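My Kitchen Electrical Check, Spring Edition (with comments)

March 2018

I do this list twice a year, once when the weather starts to turn and once in the fall, and every time I post a bit of it somebody asks me for the whole thing. So okay, have the whole thing! I type it up as I go, crouched behind the refrigerator with a flashlight in my teeth, so forgive the grumbling. I'm not an electrician. I managed apartments for a long time and I've seen what a tired outlet can do to a wall, and that made me fussy for life.

I mark each item OK, FIX, WATCH or N/A. "Fix" means I stop using the thing today. "Watch" means it goes on the sheet of paper taped inside the broom closet and I look at it again in May.

Before you start: dry hands, shoes on, a flashlight, a plug-in outlet tester (the little one with three lights, cheap at any hardware store), masking tape and a pen. If you smell something hot or fishy near an outlet, forget my list. Turn off that circuit at the breaker if you can get to it safely, and call an electrician. If you see smoke or the wall is warm and getting warmer, get out and call 911.

PART ONE: THE PANEL

1. Can I get to the panel without moving anything? FIX
No. There was a stack of flattened boxes and the ironing board leaning on it, and I put both of them there. Moved.

2. Is every breaker labeled, and are the labels true? WATCH
Mostly. The one marked "kitchen" runs half the kitchen and also the hall light, and the one marked "den" runs the other half of the kitchen. We don't have a den. Whoever lived here before us must have had ideas. I put masking tape next to both until I can make a proper chart.

3. Any rust, scorch marks, buzzing, or a breaker that feels hot? OK
All quiet. I only look at the outside and the switches, I don't take the cover off. That's for the electrician, please don't do it either.

4. Has any breaker tripped more than once since last time? WATCH
Twice, same one, both times with the microwave and the kettle going together. I'm pretty sure that's plain old overload, but I wrote it down.

PART TWO: OUTLETS AND SWITCHES

5. Do all the counter outlets have GFCI protection? OK
That's the kind with the TEST and RESET buttons. Sometimes one of them protects the others down the line, so don't panic if you only find buttons on the first one. The tester will tell you.

6. Press TEST. Does the power really go off? Press RESET. Does it come back? OK / FIX
By the sink, yes and yes. By the back door, I pressed TEST and the lamp I'd plugged in just kept on shining. That outlet is done. I turned it off at the panel, taped over it, and called Lidham Electric, and they can come out next week. I want to say this one loudly: it looked perfect. It's a nice clean white outlet and it has probably been useless for ages. I skipped it last fall because the recycling bin was in front of it, and I'm not proud of that.

7. Do plugs fit snugly? WATCH
The one left of the stove is getting floppy. A plug shouldn't droop. Loose contact means heat, and heat is the whole reason we're doing this. I told Lidham to look at it while they're here.

8. Any cracked plates, missing screws, brown marks? FIX
One cracked plate behind the bread box. Cheap to replace, and I'll do it with the breaker off.

9. Anything warm to the touch? OK
Nope. Dimmers do run a little warm and that's normal, but hot isn't.

PART THREE: CORDS

10. Run your fingers down every cord, unplugged, end to end. OK
I know it's boring. Put the radio on. You're feeling for nicks, flat spots, stiff spots and sticky spots, and the worst place is always right where the cord goes into the plug. Last year I found the hand mixer with its insulation pulled back and the colored wires showing, and I'd made a birthday cake with it the week before.

11. Any extension cord used as a permanent thing? FIX
Yes. Me again. The under-cabinet radio. I moved the radio.

12. Any cord under a rug, pinched in a drawer, or hanging over the front of the counter? OK
None this time. When my nephews visit I do this one again, since a hanging cord is basically an invitation to a three-year-old.

13. Any power strip feeding something that makes heat? OK
Toasters, kettles, space heaters, griddles, coffee makers: straight into the wall, every one of them. I used to let people slide on this in the apartments and then I saw a Cetik strip (long out of business, I think) that had melted into the shape of a taco. I haven't let anyone slide since.

PART FOUR: SMALL APPLIANCES

14. Each thing gets pulled out into the open and given room. OK
I don't inspect anything while it's jammed under the cabinets. Unplug it, let it cool, and get it out onto a table where there's good light and you can walk around it.

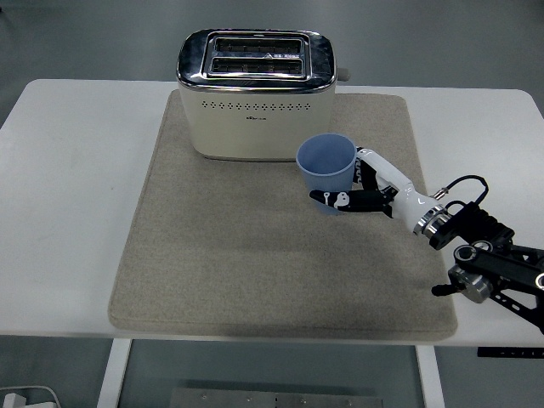
Item 14: two-slot toaster, out on the mat.

15. Toaster: crumb tray emptied, slots checked with a flashlight. OK
If you do one thing off this page, make it this. Unplug first. Slide the tray out if yours has one, dump it, wipe it, and make sure it's dry before it goes back. Then turn the toaster over above the sink or the trash and give it a few gentle pats. No knives or forks in the slots, plugged in or not, because those little heating wires bend and break if you look at them wrong. I weighed the crumbs one year just to be annoying at dinner, and I won't be telling you the number.

16. Toaster: does the lever go down smoothly and come up by itself? OK
Ones that stick down are how you get a fire. If it needs a helping finger to pop up, it's finished, and I don't care how cute it is.

17. Toaster: clear space over it when it's running? WATCH
Nothing above, no paper towels next to it, no curtain. In my kitchen it usually lives under a cabinet, so I pull it forward when I use it. I do remember nearly every time. Nearly is why it's a WATCH.

18. Kettle: base dry, cord okay, shuts itself off? OK
Descaled it while I was there. It looked like a cave in there.

19. Coffee maker: no leaks under it, plate not cracked? OK
I lift it up and wipe underneath. There's always a ring.

20. Slow cooker: feet all there, crock not cracked, cord okay? FIX
Crack in the crock, thin as a hair, running up from the bottom. I've had this thing since my first apartment and I stood there bargaining with it like a fool. It's in the trash.

21. Microwave: door closes flat, seal clean, no rust inside? OK
The vent in the back was furry. Vacuumed.

22. Towels and oven mitts stored away from the burners? FIX
The Tultex towels were hanging off the oven door handle again. They're great towels, thick as anything, and that just means there's more to burn. They now have a hook on the other side of the room, and everyone in the house hates it.

PART FIVE: WATER NEAR POWER

23. Is anything you drink, pour or rinse kept away from anything plugged in? WATCH
I had a long back-and-forth with myself on whether this one is worth a line. It is. A spill into an appliance can give you a shock right away or it can sit inside and corrode things for months. So if something does get wet inside, don't reach for it. Shut off the power at the breaker, then unplug it, and for most small stuff I'd say just replace it. My rule is an arm's length between a drink and a cord. I break it every morning before I've had coffee. 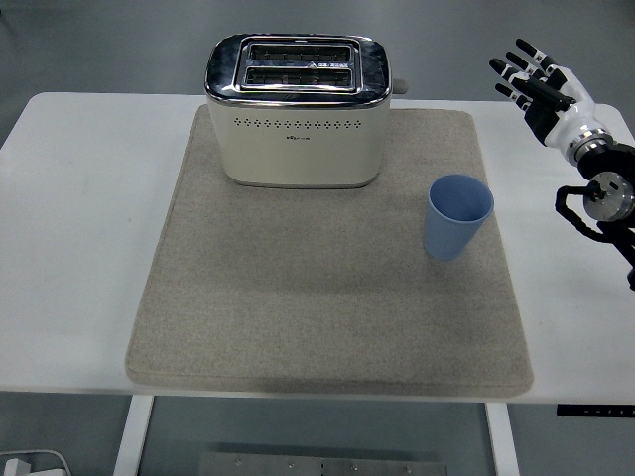 Milagros Samonte wrote in to say that an arm's length is fine for a grown-up sitting still, but with kids at breakfast she unplugs everything on the counter first and only then pours the juice. She also says she'd move this item to the very top of the list, before the panel, and that in her house it would be in red. I'm not moving it, I like my order, but I am stealing the unplugging-first idea.

24. Is the sprayer hose dripping down into the cabinet where the disposal is plugged in? OK
Dry. I leave a paper towel down there overnight and check it in the morning.

25. Is the fridge water line okay? OK
Pulled the fridge out. Found a magnet, two grapes and the good scissors!

PART SIX: ALARMS AND THE EXTINGUISHER

26. Smoke alarm tested by the button? OK
Loud. The cat left.

27. Date on the back under ten years old? OK
Check yours. They wear out even if they still beep.

28. Carbon monoxide alarm tested? OK

29. Extinguisher: needle in the green, pin in, not blocked, everybody knows where it is? WATCH
Needle's fine. I asked the household where it was and got two different answers, both wrong. It's by the back door, people! You want it on your way out, and never behind the stove where you'd have to reach over the flames.

30. Lid handy for a grease fire? OK
Lid on, burner off, leave it alone. Never water.

COMMENTS SO FAR

Abbas Ranjbar: Good list. On number 7, ask them whether the wires on that loose outlet are pushed into the back or wrapped around the screws. Mine were the push-in kind and two had worked themselves loose. I had the whole counter run redone with screws and the drooping stopped.

Me: Oh, that's a great question to ask, thank you. Writing it on the tape.

Golestani: What do you do about appliances with no paperwork? I inherited a waffle iron and I can't find a thing about it.

Me: Look for the rating plate, usually on the bottom, and for a testing mark. If there's neither and the cord looks old, I'd take it to a repair shop before I plugged it in. Or hang it on the wall, they're pretty.

Milagros Samonte: Test the button on the bathroom outlet too while you've got the tester out.

Me: Did it just now. Passed. Back door outlet is still taped, and Lidham called to confirm. I'll add their notes under number 6 once they've been.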